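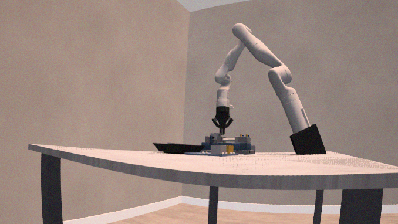
Finished the gripper comparison in simulation. Same arm, same table, same parts, two grippers. Posting the notes as a thread because a few people asked which one I'd buy. 1/

The two candidates are the Nendgate, a two-finger linkage gripper with narrow tips, and the Isgate, a parallel-jaw gripper with wide flat pads. Both models came from the vendors. I fixed the inertias on the Isgate file, which had the palm weighing nothing. 2/

The job is small-part assembly. Pick a part, carry it over the fixture, come straight down, seat it, let go. The parts sit close together, so the space around the fingers matters more to me than grip force. 3/

Each gripper got 1000 attempts. Part position and yaw were randomized a little every time. Friction was randomized too, in a narrow range I took from pads we have already worn out on the bench. 4/

Out of those, the Nendgate failed 57 times. I went through every failure by hand. Most were the part rotating between the fingertips on the way down. Narrow tips give you very little to hold a part square with. 5/

The Isgate almost never let a part rotate. Its failures were collisions. The outside edge of the pad hits the neighboring part before the one you're holding is seated. I stopped the first batch early, raised the release height, and ran the full set again. 6/

Raising the release height got rid of most of the collisions and gave me a new problem. Parts dropped the last bit and landed crooked. I tried three heights and didn't like any of them. 7/

One thing to watch with linkage fingers: the tips move in an arc as they close. If your controller treats the tool point as fixed, you will be off in height at every opening width except the one you calibrated at. 8/

I fixed that with a lookup table from finger angle to tip height, 15 entries with straight lines in between. More entries made no difference I could measure. 9/

We use cookies to improve your experience and to show you relevant posts. By continuing to browse you agree to our cookie policy. Accept all | Manage settings

Controllers. I ran everything twice, once with plain position control and once with the Kramer compliance package on top. The Kramer settings were the defaults except for vertical stiffness, which I cut in half. 10/

With position control, a part that's slightly misaligned either jams or pushes its neighbor. With compliance it usually slides until it finds the slot. That helped the Nendgate a lot. It did very little for the Isgate, whose trouble starts before contact with the slot. 11/

Cost of compliance: the descent is slower, and it needs a decent force reading at the wrist. In sim that reading is free and clean. On hardware it will be noisy, so I added noise from an old bench log and reran the last batch. Still worth having. 12/

Somebody will ask about seed 3441. That run had a part resting partly inside the table at reset and the physics threw it across the room. I dropped it from both sets and replaced it with a fresh seed. 13/

Contact settings, for anyone repeating this: I used a smaller time step than the default and turned on the elliptic friction cone. With the default step the narrow fingertips chatter against anything stiff and the grip force plot is useless. 14/

I also tried two camera setups for the pose estimate. A wrist camera loses the part behind the fingers for the last stretch of the descent. A fixed camera off to the side keeps it in view longer but is worse on yaw. For now I take yaw from the wrist camera early and height from the side camera late. 15/

The Asness camera model has a rolling shutter option. Leave it off until everything else works. I spent an afternoon chasing a skewed pose that came from having it on. 16/

My pick for this job is the Nendgate with compliance. If your parts have more room around them, get the Isgate. It holds better and needs less tuning, and you can skip the lookup table. 17/

What I haven't tested: cable drag, backlash in the finger linkage, and pads with oil on them. I expect the linkage play to hurt the Nendgate numbers and I don't know by how much. 18/

Next is the same task on the bench arm with printed parts. I'm going to try a slightly wider fingertip first, with a shallow V groove cut in it for the rotation problem. The config files go up once I've cleaned out the hard-coded paths. 19/19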